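Trade & Export | Fairs
By Aiman Setiawan, May

We use cookies to remember your preferences. By continuing to read you accept them.

A morning among the rugs, an afternoon among the forms

The floor coverings fair at Fliris opens at nine, which means the coffee opens at ten. I had come to find out how a handmade carpet gets from a loom to a living room two borders away, and by half past nine I had been given three tote bags and no answer.

There were 1264 exhibitors' badges printed this year, according to the organisers, and 1193 collected. The missing ones were mostly weavers and small dealers whose visas, samples or nerve had failed to arrive on time. Their stands had been filled with potted palms. By lunch one of the palms had a queue, owing to its position near the toilets.

The biggest stand belonged to Pimari, a wholesaler that buys from village workshops and sells to department stores. Its sales manager walked me over a runner she said had taken two women 18 months to knot. I asked what they had been paid. She asked whether I had seen the brochure. It is a handsome brochure, and the women are in it, on page four, laughing.

Prices are a delicate matter all over the hall. Nothing carries a label. You ask, you are given tea, you are asked where you are from, and only then does a number appear, with a discount already attached to it. A buyer from a hotel chain told me he drinks up to nine teas a day at these events and has never once paid the first figure or slept well afterwards.

Most of the talk over the tea was about routes. With tariffs up in one place and banks jumpy in the next, a rug may now travel by way of a country with no interest in rugs whatever, collecting stamps as it goes. Dealers say this adds around 30 per cent to the cost. They say it in the tone of people who will be passing it on.

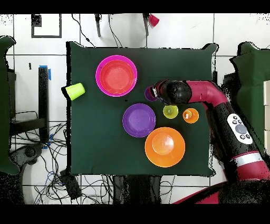 The customs seminar

After lunch I went to "Origin Rules Made Simple", held in a side room and run by Nair, a freight agency. It was scheduled for forty minutes and took two hours. The main difficulty is deciding where a carpet comes from. If the wool is from one country, the dye from a second, and the fringe is put on in a third, the answer depends on who is asking and which form they have brought with them. A man in the second row asked about fringes four times. He sells fringes.

The speaker recommended keeping every invoice for seven years. A dealer behind me said his father had kept his in a carpet, rolled up, and had then sold the carpet.

The software

Statemen, a young firm with matching trainers, was showing a system for tracking each rug with a tag sewn into the back. You hold a phone to it and up comes the workshop, the date and the dye lot. On the first try up came a bathmat. They were very decent about it and gave me a pen.

I do think they are on to something. Several of the older dealers hung about at the edge of the stand pretending to look for their glasses, and two of them left cards. A third told me a good rug needs no tag, then asked what the tags cost by the thousand.

Getting there and getting out

The shuttle bus runs from the station every half hour until five. Entry is free to the trade, and the trade is anyone who fills in the box marked "company". Bring lunch, as the hall café had sold out of everything except soup by noon, and wear shoes you can slip off easily, because half the stands will want you to.

I bought a small rug in the last hour, when the dealers would sooner sell than pack. I got it for a third of the first price and was pleased with myself as far as the car park, where I met a couple who had got theirs for a quarter.

Filed under: carpets, exports, trade fairs

Get our weekly trade round-up by email. Unsubscribe at any time.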